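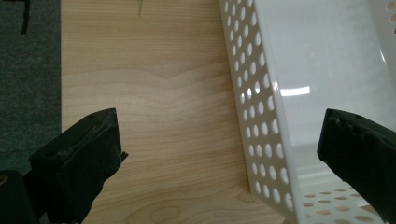 White perforated basket on the wood tabletop.

Ramgate Tabletop Set — data card

Version notes
Last revised Jun 7, 2019. Maintainer: Morfudd Hopkin. Label review: Adalberto Damasceno and Rosine Caron.

Contents
The set covers household items on a light wood table: a plastic basket, printed cloths and the bare table surface. It holds 510 clips in 122 sessions. Clips are grouped by session, then by item. File names carry the session number first.

Item labels
basket — any open container with perforated walls. Label the whole basket even when only one wall is in view. Holes are part of the basket, including where the table shows through them.
cloth — towels and wipes, folded or crumpled. Printed and plain cloths share one label. A hem counts as cloth; its shadow does not.
table — the wood surface up to its edge. Grain and glare stay inside the table label.
floor — anything below table height, carpet included.
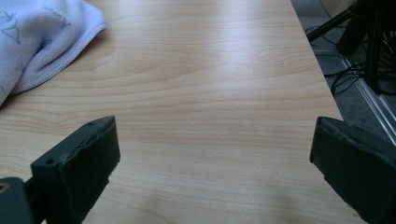 Cloths that hang over the table edge get a single outline, with the overhang included. Do not split them where the table ends. If the print on a cloth can't be read, leave the text field blank and set print to yes.

Known issues
Glare on the tabletop hides the grain in roughly 176 clips. Early outlines followed the bright area instead of the table edge; Giorgia Ruggiero redrew these in September. White items against strong glare still have loose outlines, mostly on the basket rim.

Item names in sessions labeled under the old Brandão list use "bin" for basket. The mapping is in labels_old.txt.

Corrections
Send the session number, the clip number and the label in question to Daiane Amaral.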